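Home | Guides | Collection stations | Downloads | Contact

Kinix two-arm station: set-up and recording guide

2018-02-21
By Meenakshi Ramasamy

14 comments | 18 shares

Section 4. Recording examples

Read Section 3 first if the arms have been unbolted or moved. The steps below assume that both arms reach their home position without a fault code and that every camera shows a live picture on the operator's screen.

4.1 Before you start

1. Switch on the station at the wall, then at the Welberg power unit. Wait for both arm lights to stop blinking.
2. Open the recorder and choose your task sheet. Check that the task name on the screen matches the sheet, letter for letter. The training software treats "stack blocks" and "Stack blocks" as two tasks.
3. Open and close each gripper once from the leader handles.
4. Look at the wrist views. Both fingertips should be visible, with clear table between them when the gripper is open.
5. Wipe the tabletop with a dry cloth. Do not use spray cleaner inside the enclosure.

Note: the patterns drawn on the walls must stay as they are. Do not wash them off, add to them or tape paper over them halfway through a set.

4.2 Recording one example

1. Lay out the objects as the task sheet asks. Change their place and angle a little between examples.
2. Take your hands out of the enclosure.
3. Press the left pedal. Wait for the tone.
4. Carry out the task at a steady pace. If you miss a grasp, try again and carry on – recoveries are useful and should be kept.
5. Press the right pedal when the task is done and the grippers are open.
6. Mark the example Good, Recovered or Bad. Bad examples are kept on disk but left out of training.

Caution: never reach in while the recording light is on. The arms follow the handles with no delay, and the elbows swing out further than most people expect.

4.3 Set size

A full set is 1000 examples. The Tidham station stopped at 1261 for its first set, as the extra ones had already been recorded before the count was checked. Stop and rest after every 18 examples. Operators who skip the rest tend to repeat the same path each time, and the set loses variety.

4.4 What the cameras record

Each example is stored with an overall view and the wrist views, all on one clock. If one view is missing, mark the example Bad.

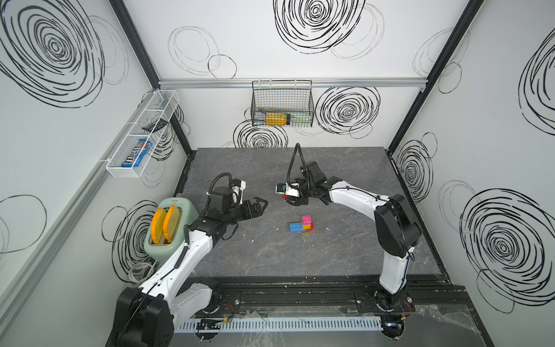

Overall view first, wrist view second.
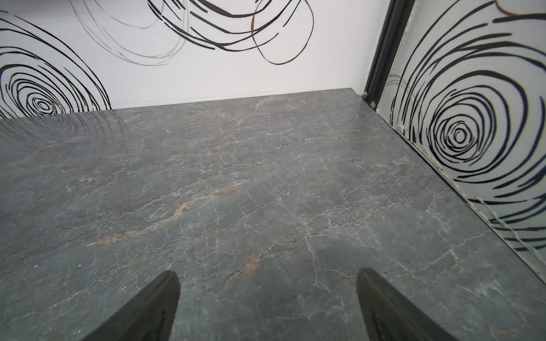

4.5 Ending a session

1. Send both arms home.
2. Close the recorder and wait for the file check to finish. It can take 11 minutes after a long session. Do not switch off during the check.
3. Copy the session folder to the Murthy server. The folder name must not contain spaces.
4. Write the number of Bad examples in the station log, with a word or two on the cause – dropped object, lost view, wrong task name.
5. Switch off the Welberg unit, then the wall socket.

If the file check reports a gap in the clock, leave the folder where it is and tell Gangadharan Devadiga. Do not rename it or try to repair it by hand. Faults with the pedals are covered in Section 6.

Previous: Homing the arms | Next: Reviewing a set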